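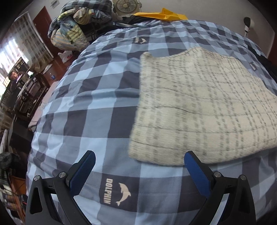
About Wument

Wument plans holidays for people who like being on holiday and don't much like planning one. We are a small travel company with two desks, one kettle and a large paper map of the North Atlantic that has been drawn on by too many people to be of any use for navigation.

We look after trips to Iceland, the Faroe Islands and Denmark, in any order and any combination, including the one where you change your mind at the airport. We don't do Spain. People ask, and we give them the number of someone who does.

How it started

Esben Kárason and Signe Hjaltadóttir met while working for a much bigger tour operator, where Esben wrote coach itineraries and Signe answered the letters of complaint about them. After 3 years of this they decided it would save time to sit in the same room. Wument was set up one April, which is a poor month to open a travel business, as everybody sensible has already booked. Our first customers were a retired couple from Hull who wanted to see puffins and saw a great deal of fog. They have been back twice. The puffins turned up on the second visit.

The name doesn't mean anything. We wanted something short that nobody else had, and by that point in the evening we had run out of good ideas.

What we do

You tell us when you can go, what you can spend and what you can't stand. The last one matters most. If you hate early starts, we won't put you on the 6 am ferry, however lovely the light is. If you can't share a bathroom, say so now and not in Klaksvík.

We then send you a plan. It has your beds, your boats and your buses in it, plus a few places to eat that we would go back to with our own money. We leave gaps in it on purpose. Our rule is no more than two things in a day, and lunch counts as one of them.

Every guesthouse on our list has been slept in by at least one of us. Preben Arnardóttir does most of this and would like it known that it is work. He reports on mattresses, curtains, the thickness of the walls and whether breakfast finishes before any normal person is awake. A place that scores under 5 out of 10 is dropped, with the exception of Steinarsdóttir, a farmhouse with terrible stairs and a view that has made grown men phone their mothers.

Who we are

Esben Kárason plans the Iceland trips and is unreasonably fond of gravel roads.

Signe Hjaltadóttir runs the Faroes side, does the accounts and still answers the complaints, of which there are fewer.

Preben Arnardóttir sleeps in things.

Þórarinn Toft covers Denmark. He will try to get you on a bicycle. You are allowed to refuse.

Coralie Tawhiri joined us from New Zealand and picks up the phone when your flight is cancelled. She has the calmest voice in the building, and we have considered charging for it.

The small print, in larger print

We take a deposit when you book and the rest before you travel. Our planning fee is £100 per trip, however many of you are going, and it is the only money we make from you directly. Two partners help with the moving parts: Zonero for hire cars and Lustari for small-boat trips. Both pay us a commission, and we'd tell you to walk if walking was better.

Getting in touch

Email is best. The phone is on from nine until five, and Coralie's emergency line is on all night for anyone already travelling. Please don't use it to ask about the weather. It will be changeable, and you should bring a hat.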